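読書会講演 話し手用メモ
「ベカ・セイスの長い詩を、声に出して訳す」
2019年10月6日

(マイクの確認。配布資料が後ろの席まで届いているか見てから始める。水は演台の左に。)

はじめに

みなさん、こんにちは。今日は足もとの悪いなか、こんなにたくさんお集まりくださって、ほんとうにうれしく思っております。控室で最初の一言をどうしようかとずいぶん迷ったのですが、結局いつものように、雨の話から入ることになりました。雨の話から入ると、わりあいすんなりとベカ・セイス(Beca Sayce)の詩の話になるのです。雨の多い町の詩人ですので。

ベカ・セイスという名前を今日はじめてお聞きになった方、どうぞご心配なく。私も最初に読んだときは三十をとうに過ぎておりまして、それまで名前も知りませんでした。ナーンブリッジという町に生まれて、ほとんどそこを離れずに書いた人です。詩集は生前に二冊だけ。その二冊目に入っている長詩「スカズモント」を、この数年、私は机の横に置きっぱなしにして、進んだり戻ったりしながら訳してきました。

今日はその長詩から、とくに繰り返しの行のことをお話ししたいと思います。詩人の生涯については資料の二ページ目に短くまとめましたので、お帰りの電車ででもお読みください。生涯の話を始めると私は止まらなくなりまして、前に別の会で一時間話して、詩を一行も読まずに時間切れになったことがあるのです。あのときの皆さんには申し訳ないことをしました。

(ここで少し間を置く。資料の三ページ目を開いていただく。)

スカズモントという題のこと

スカズモントは丘の名前です。ナーンブリッジの町はずれにある低い丘で、地図によっては名前が載っておりません。セイスは手紙のなかで「丘と呼ぶと丘のほうが恐縮しそうな高さ」と書いていて、私はこの言い方がとても好きです。

訳すときにまず困ったのが、この題をどうするかでした。「スカズモントの丘」とすればわかりやすい。けれども詩のなかでは、丘という語が最後のほうまで一度も出てこないのです。読む人は、スカズモントが人なのか家なのか、あるいは舟の名前なのか、わからないまま半分以上を読み進めることになる。前半には「スカズモントは今朝も返事をしない」という行があって、これなどは人の名前として読むのが自然です。私もはじめは、口数の少ないお父さんか何かだろうと思って読んでおりました。

ですから題はそのまま「スカズモント」にしました。編集の方は少し心配そうな顔をなさいましたが、二週間ほどして、やっぱりそのままでいきましょうと電話をくださいました。

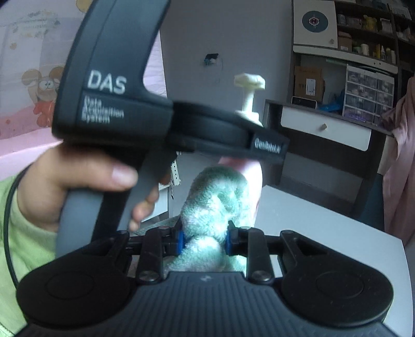 繰り返しの行

さて、本題に入ります。この詩は全部で260行、語数にして2,006語ございます。語数は私が数えました。冬の夜に鉛筆で印をつけながら数えて、途中で猫に乗られて一度やり直しておりますので、一語か二語のずれはお許しください。そのなかで、同じ形の行が何度も戻ってまいります。資料の三ページ目、太字のところです。

「そして水は、言われたとおりに下りてきた」

これが私の訳です。原文ではとても短い、ほとんどが一音節の語でできた行です。読むと、ぽつ、ぽつ、と雨だれのように聞こえます。日本語にするとどうしても長くなる。「そして水は下りてきた」だけなら短くて気持ちがいいのですが、それだと「言われたとおりに」という、この行のいちばん不思議なところが消えてしまいます。いったい誰が水に言ったのか。詩のなかにその答えはありません。

(ここで原文を一度、ゆっくり音読。そのあと訳を音読。急がないこと。前回は早口だったと言われた。)

最初にこの行が出てくるのは、朝の場面です。台所で誰かが起きていて、窓の外で雨樋が鳴っている。ですから読む人は素直に、ああ雨樋の水だな、と受け取ります。二度目は川の場面で、ここでは川の水です。三度目が難しくて、お葬式のあとの部屋なのです。外は晴れている、と前の連にはっきり書いてある。それなのに「そして水は、言われたとおりに下りてきた」と来る。

涙だと読む方が多いと思います。私も長いことそう読んでいました。ただ、涙と決めて訳文のほうを少し湿らせてしまうと、一度目と二度目の行と手触りが違ってしまう。実は最初の訳稿では、三度目だけ「したたりおちた」としていたのです。われながらいい訳だと思って、一週間ぐらい得意になっておりました。ところが声に出して通して読むと、そこだけ訳者が顔を出して、「ここは涙ですよ」とお客さまに耳打ちしているように聞こえる。恥ずかしくなって元に戻しました。

同じ行は同じ言葉で訳す。当たり前のことのようですが、これがなかなか我慢のいる仕事なのです。

(時計を見る。ここまでで二十分なら順調。遅れていたら次の「句読点」は短く。)

句読点のこと

セイスは句読点に大変うるさい人でした。二冊目の詩集を出したのはズルカという小さな版元で、初版は200部。校正のやりとりが一部残っておりまして、それを読みますと、コンマひとつのために便箋を三枚使っている日があります。版元のほうも負けずに二枚半で返事をしているのが、なんともほほえましいのですけれど。

そのやりとりのなかでいちばん長く揉めているのが、先ほどの繰り返しの行の終わりです。原文をごらんください。一度目は終わりにピリオドがあります。二度目はコンマ。三度目には何もついておりません。ズルカの編集者は、三度目は脱落だろうと思って親切にピリオドを補いました。セイスはそれを消して戻した。編集者がもう一度補って、セイスがまた消した。最後の手紙には一行だけ、「この行はまだ終わっていません」とあります。

これを日本語でどうするか。日本の詩では行末に句点を打たないことも多いので、三度目に何もないことが、ちっとも目立たないのです。そこで私は思い切って、詩の全体に句読点をきちんと打つことにしました。行の終わりにも律儀に「。」と「、」を置く。見た目が少し窮屈になりまして、そのことで首をかしげられた方もいらっしゃるかもしれません。でも、そうやってずっと打ってきたものが三度目で急になくなると、目が一瞬、足を踏み外すような感じになります。私がほしかったのはその感じでした。

うまくいっているかどうかは、みなさんに読んでいただくほかありません。あとで感想を聞かせてください。厳しいのも歓迎です。できればお茶のあとにお願いします。

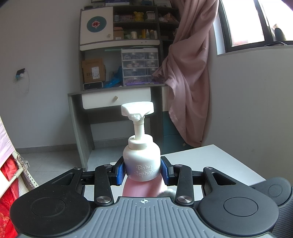
二つの版の違い

資料の五ページ目に移ります。「スカズモント」にはズルカ版のほかに、もうひとつ、フィリップス版と呼ばれるものがあります。セイスが亡くなってから出たもので、こちらのほうがずっと手に入りやすく、私も最初に読んだのはフィリップス版の古本でした。背が日に焼けて題が読めなくなっていて、それで棚の前で手に取ったのです。題が読める本だったら素通りしていたかもしれません。

二つの版で大きく違うのは、第四部の終わりの数行です。ズルカ版では、語り手が丘に登りきったところで、こうなっています。

「町はまだ朝の支度をしていた。
私は靴の片方を脱いで、
石をひとつ、スカズモントに返した。」

靴に入っていた小石を、丘に返すのですね。私はここがほんとうに好きで、訳しながら自分の靴を脱いでみたりもしました。フィリップス版では、この最後の行が「石をひとつ、丘に返した」となっています。さきほど申しました、詩の終わり近くまで出てこない「丘」という語が、この版ではここで先に出てしまうのです。

どちらが詩人の考えた形なのか。草稿を見ますと、困ったことに両方あります。同じ紙に「丘」と書いて、消して、「スカズモント」と書いて、その下に点線が引いてある。校正の習慣からすると、点線は消した語を生かすという印にもなりますから、フィリップス版の編者はそれに従ったのだろうと思います。筋の通った判断です。けれどもセイスは、ほかの草稿では点線を、迷っているときの手なぐさみのように使っていることもある。余白に点線だけがずっと伸びている紙もあります。

私はズルカ版を取りました。理由を聞かれるたびに違うことを答えてしまうのですが、今日のところは、音だと申しあげておきます。スカズモントという名前は、声にすると途中で一度つまずいて、それから口が丸くなって終わる。石を返す手つきに合っている気がするのです。

(ここは笑いが起きなくても気にせず先へ。第四部を通して朗読。三分。)

朗読のあとに

ありがとうございました。自分の訳を人前で読むのは何度やっても慣れません。途中で一か所、「朝の支度」を「朝の仕事」と読みまちがえそうになりました。昔の訳稿では「仕事」だったものですから、口が覚えているのですね。

「支度」に直したのは、母のひとことがきっかけでした。母は詩を読む人ではありませんが、台所で私がぶつぶつ唱えているのを聞いて、「町がまだ起きてないのに仕事は変じゃないの」と言いました。言われてみれば、この場面の町は煙突から煙も出ておらず、パン屋の戸も半分しか開いていない。仕事の手前にいるのです。それで「支度」になりました。母には初版を一冊渡しまして、いまは電話台の引き出しに入っております。

もうひとつ、よくご質問をいただくことを先に申しあげておきます。セイスの詩は宗教的な詩ですか、と。「言われたとおりに」という言葉があるものですから、そうお感じになるのは自然ですし、実際にそう読んだ立派な論文もございます。私自身は、訳している間はなるべくその問いに答えを出さないようにしておりました。答えを持って訳すと、先ほどの「したたりおちた」と同じことをやってしまいそうで。ただ、セイスが毎週、町の礼拝堂でオルガンの譜めくりをしていたことは、資料の年譜に入れておきました。弾くほうは苦手だったそうです。譜をめくる人というのは、次の小節が来るのを誰よりも先に待っているわけで、あの繰り返しの行の間合いには、どこかそういう呼吸があるように思えてなりません。

(質疑へ。手が挙がらなければ、参加者に繰り返しの行を自分の言葉で訳してもらう。鉛筆は入口の箱。書けた方から読んでいただき、板書する。)

質疑で出そうなこと、覚え書き

・一冊目の詩集の訳はあるか。まだありません。数篇は訳してあるが、題が決まらない。
・韻はどうしたか。脚韻は追わず、行のはじめの音をそろえたところがある。第二部の川の場面、「か」で始まる行が続くあたり。例を聞かれたら六ページ目。
・原文はどこで読めるか。フィリップス版は古書店で時々見かける。ズルカ版は私も図書館で写させてもらった。
・「返事をしない」の行は、人の名前として読んだままでもよいか。もちろんよい。二度目に読むときに楽しみが増えます、と答える。

(最後に繰り返しの行をもう一度だけ読む。三度目の形で、句点なし。息を残したまま本を閉じる。)

資料の残りは受付に戻す。借りた譜面台も忘れずに。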